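Notebook, September, Sunday evening

Indigo vat, second week. I fed it fructose again before lunch and it has finally come round! The surface had a proper coppery skin and a fat blue flower in the middle, and the liquid under it was that clear yellow-green I'd been hoping for since we mixed the thing. 7 liters in the steel pot, kept warm on the low ring. Lime is still sitting heavy at the bottom, so please, anybody stirring, go slowly and then leave it an hour before dipping.

Test strips first. Scoured cotton, cut from the Brurnalano remnant, 110 grams in all. One dip gave a pale, slightly gray blue. Three dips, airing between each, gave something close to faded work pants, and I love it. The strip I left in longest was no darker than its neighbor, so short dips and more of them.
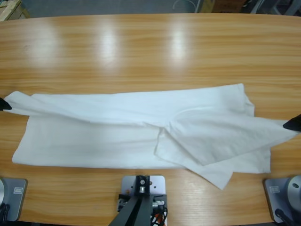
Scouring matters more than I'd believed. I did half the strips with soda ash and a long simmer and half with a quick hot wash, and the quick ones came out blotchy, with little resist spots where the sizing must still be in there. For anything bigger we'll need the long simmer every time. It's the big plain areas that worry me: on white cloth laid out long and smooth like that, even the soft creases show, and a vat will find every one of them and draw a line along it. So wet out fully, squeeze, open up, and go in with no folds at all unless folds are the plan.

Which brings me to the fun part. Morfudd Rosser came by in the afternoon with her Usetti clamps and a bag of wooden blocks, and we tried itajime on four squares. Accordion fold one way, then the other, block on each side, clamp hard. 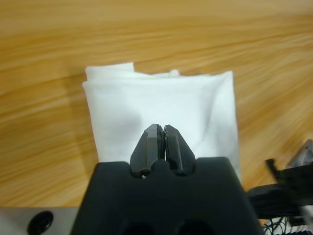
The thinner packets worked far better than the thick ones. With too many layers the dye never gets to the middle and you end up with a dark rim and a big blank heart, though Morfudd liked that one best and took it home. Triangles gave a lovely star repeat. Soak the packet after clamping, much cleaner edges.

Still to try: a second vat with henna in place of fructose, and soy milk on the linen.

pH strips are nearly gone. Lid back on, ring off at 9 p.m.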